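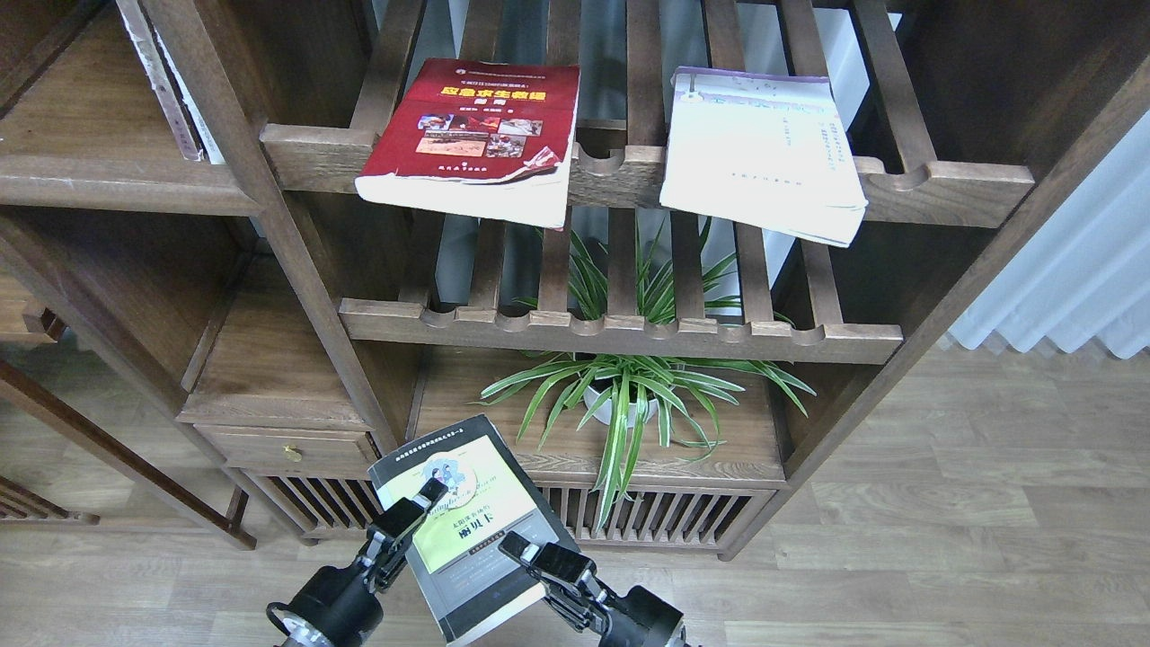 By Yolanda Nakamura
Filed under: Shelves and Storage

Slatted shelves and paperbacks

A slatted shelf is a good place for a plant and a fair place for books, as long as you know where the trouble comes from. Most shelving of this type was made for pots, shoes or towels, and people put books on it later. I've kept paperbacks on slats for years in two different apartments. Here is what I do.

Laying books flat

Soft covers do better lying down on slats than standing up. A standing paperback rests on its bottom edge, and if that edge falls over a gap the pages sag into it. Lying flat, the book is held up by several slats at once.

Keep the whole book on the shelf. When the lower edge hangs over the front rail, the corners get bumped every time someone walks by or reaches underneath, and the page block starts to fray. The red paperback in the photo has a worn corner and sits out over the rail. The pale one beside it overhangs too, and its pages have fanned a little at the bottom. Push books back until the edge is behind the rail. If the shelf isn't deep enough, turn the book sideways.

A rail with notches cut in it needs more care than a straight one. The high parts between the notches press on the cover in a few small spots, and on a soft cover those turn into dents over a summer.

Don't stack more than five or six paperbacks in one pile. The bottom one takes the print of the slats. You can see this if you hold it at an angle to a window: faint stripes across the back cover. They don't come out.

A liner

If books will stay on the shelf more than a month or so, put something under them. I use plain cardboard cut from a shipping box, with the printed side down. Measure the inside of the shelf from the back of the front rail to the back edge, take off half an inch, and cut. McKinnon sells a clear ribbed liner for wire shelves that also works on wood. It curls for the first few days, so roll it backward overnight before you lay it.

Felt is fine on a dry shelf. Skip it anywhere near a plant. It holds water and smells.

Plants on the same unit

Put the plant below the books and never above. Any pot will overflow sooner or later, and water goes straight through slats. A solid shelf low down is the best spot for it.

Spider plants throw their leaves wide and also straight up, and with slats overhead the tips find the gaps and grow through. It looks nice and does the plant no real harm, but the tips will press against whatever is lying on the shelf above. Every couple of weeks, draw them back down through the slats with your fingers. Pull from below. If you push from above, they crease, and a creased leaf goes brown from the crease outward.

Take the pot out to water it. Let it drain in the sink until it stops dripping, wipe the bottom, and put it back on a saucer. I do mine on Sunday with the rest of the plants. If you have to water in place, use a can with a narrow spout and move any books off the shelf above first. I lost a cookbook by skipping that step.

Leaves that hang over the front edge of a shelf get brushed by legs and vacuum hoses. Give the pot a quarter turn now and then so the same ones aren't always in front.

Dusting between slats

The tops are easy and the sides of the slats are not. Things that work:

An old sock over a wooden ruler, run down each gap.
A two-inch paintbrush, dry, for notches and corners.
A vacuum with the brush head, last of all, on the floor underneath.

Start at the top and finish at the base. If the base has upright slats, do them in the same direction they run. I used to use Trorkport spray on everything and stopped, since it left a film that the dust stuck to. A cloth wrung out nearly dry is enough for dark wood. Dark walnut shades show every streak, so follow with a dry cloth before the damp has a chance to sit.

Once a year, in October for me, everything comes off and I check the screws. A unit that holds books loosens at the joints faster than one that holds towels. Two turns of a screwdriver is usually all it wants.

Small drawers

A little wooden drawer with a round knob tends to stick in humid weather. Rub a candle stub along the bottom edges and the runners. Don't use cooking oil, which gets gummy. If the knob spins, take it off, put a drop of white glue on the end of the screw, and tighten it again from inside the drawer.

Brass knobs can be left to darken. If you like them bright, take them off to polish. The polish leaves a pale ring on wood that is harder to deal with than the tarnish was.

Curtains close by

Where a curtain hangs next to a shelf, leave a hand's width between them. The fabric sweeps dust onto the shelf each time it's drawn, and long curtains hold damp near the floor in winter. White ones pick up wood stain from a new shelf if they rub on it. Lastlow clips will hold the folds back, or a piece of ribbon and a cup hook will do the same job.

Fixing a frayed corner

Brush a thin coat of white glue on the cover corner only, press it flat between two pieces of wax paper, and leave it under something heavy overnight. For the pages, leave them alone apart from smoothing out any folds. Trimming frayed pages with scissors always looks worse. Clear tape yellows, and the Warkeck book tape is better if you need to cover a spine, but put it on straight the first time because it doesn't lift.

Next: keeping cookbooks clean near the stove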